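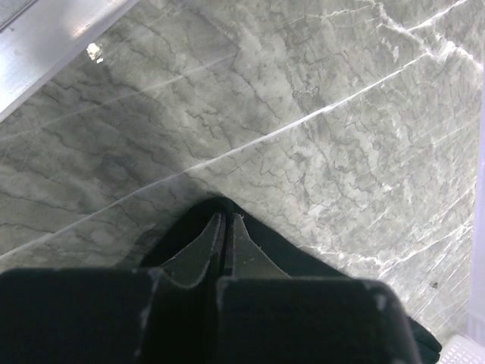
Folding guides always promise that a good surface does half the work, and I have never believed it. Pistholm's laundry page goes further and recommends polished stone. Fine, stone it is. Gray marble with bright white veins looks expensive, but show me the vein that ever squared up a hem. The gloss mostly gives you streaks of light to squint past. Seven comments under their post call it a game changer. I have my doubts.

Dark cloth, up close

Charcoal fabric is supposed to hide everything. It doesn't hide creases, and it certainly doesn't hide lint. One pale speck and your eye goes straight to it.

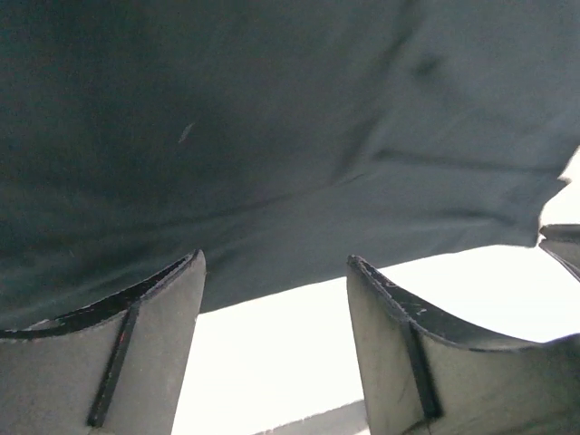 The lengthwise fold

Claeys swears by folding long first and worrying about the rest later. Two passes of the hand, they say, and it lies smooth. Mine never has.

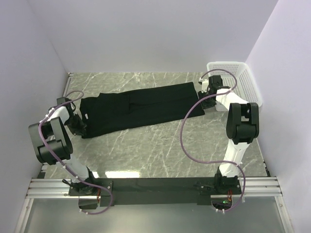

Black garment, folded and laid flat. Soft creases still showing, small white tag at one end, white mesh basket in the back corner.

Posted 16 December 2021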